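18 de abril de 2024 – caderno da bancada

Hoje foi dia de brigar com o classificador de chamados (de novo!). Recapitulando para quem abrir o caderno só agora: a gente usa o Druvance para ler os e-mails que chegam ao suporte da Prarkley e decidir em que fila cada um cai. Em março ele ia bem. Aí trocamos o conjunto de treino e ele resolveu que quase tudo é "cobrança". Reclamação de senha? Cobrança. Um elogio à equipe? Cobrança também, coitado.

Passei a manhã relendo 290 mensagens na mão, com café e muita paciência. Encontrei 14 com rótulo claramente errado e outras tantas em que eu mesma fiquei na dúvida – um cliente que pede a segunda via do boleto e, na mesma linha, conta que não consegue entrar no sistema, vai para onde? Discutimos isso no almoço e cada um tinha uma resposta diferente. Se nós não concordamos, não dá para culpar muito o modelo.

O que me incomoda mais é a confiança. Ele erra com uma nota altíssima, e quem está na fila vê aquele número verde e nem abre a mensagem. Sugeri esconder a nota por uns dias e ver se o pessoal volta a ler. Teve resistência (o painel ficou bonito, eu sei), mas topamos tentar com duas filas.

Rodei também o Tillurar para comparar. Mais lento, 60 minutos para o lote inteiro, só que as confusões dele são mais fáceis de entender: mistura "cadastro" com "acesso", coisa que eu também faria numa segunda-feira. Ainda não sei se compensa. Quero repetir com os rótulos corrigidos antes de formar opinião, porque hoje a comparação foi meio injusta com os dois.

Ah, e alguém deixou a semente aleatória fixa no script de divisão e solta no de treino. Perdi quase uma hora nisso. Arrumei e deixei um comentário em letras maiúsculas, desculpem o tom!

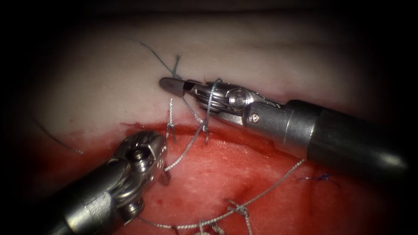

Para amanhã

– corrigir os rótulos e treinar o Druvance outra vez
– escrever a regra para mensagens com dois assuntos (meia página, no máximo)
– pedir acesso à pasta antiga, a de antes da troca

Prarkley – Caderno interno do laboratório | Contato: ramal 14 | Voltar ao topo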